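Notebook, February, 9 in the morning
Tabletop and tableware, continued

Coffee first, then the table. Soledad Pruitt's note from last night said "dishes need sorting, you'll see," and I did see.
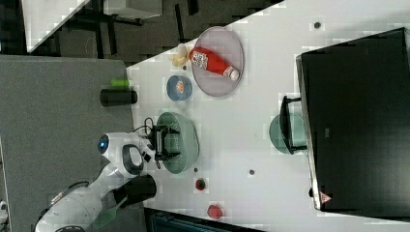

The plan is to get the tableware into some kind of order before the Fendale order arrives, so that the new pieces have somewhere to live besides on top of the old ones. I have written that sentence in this notebook before, in slightly more hopeful handwriting.

Plates. The lavender one is still my favorite and still a pain, being see-through enough that a smear on the underside looks like a smear on top. I have scrubbed the wrong face of that plate more often than I'd like recorded. The teal-green one is its cousin and goes wandering under larger things. Both now belong on the lower shelf, Morley cabinet, with a sheet of paper towel between them. Soledad says the paper towel is fussy. Soledad did not pay for the plates.

Bowls. Pale green stays out for daily use. Blue dish stays out too, on condition that it stops being the place where small things go to be forgotten.

Red squeeze bottle: will not stay upright if anyone so much as sets down a mug. Tried a ring of putty under it, which held beautifully and then had to be picked off with a fingernail. For now it lies on its side on a plate and we call that storage. Cap stays on. I mean it about the cap.

Produce drawer (so-called). The red things go in the left half, the yellow in the right. We argued for most of a coffee over whether one of the red ones is a tomato or an apple and wrote RED, ROUND on the label. Dvorak bins fit the drawer if you take the lids off, so the lids are now a separate storage problem.

Inventory sheet: the new part numbers start at 3000, and the squeeze bottle is 3734. Old sheet has it as 134. Keep the old number in brackets until the Flerkular labels are used up, then burn the old sheet, or file it, whichever is closer.

11:40. Wiped down the white top with plain water and a cloth. The spray cleaner leaves a haze that shows up on white as soon as the sun gets around to that side.

To do:
– second cloth, the first is beyond help
– ask Soledad where the other cabinet key went
– shelf labels, bigger letters
– find a home for the bin lids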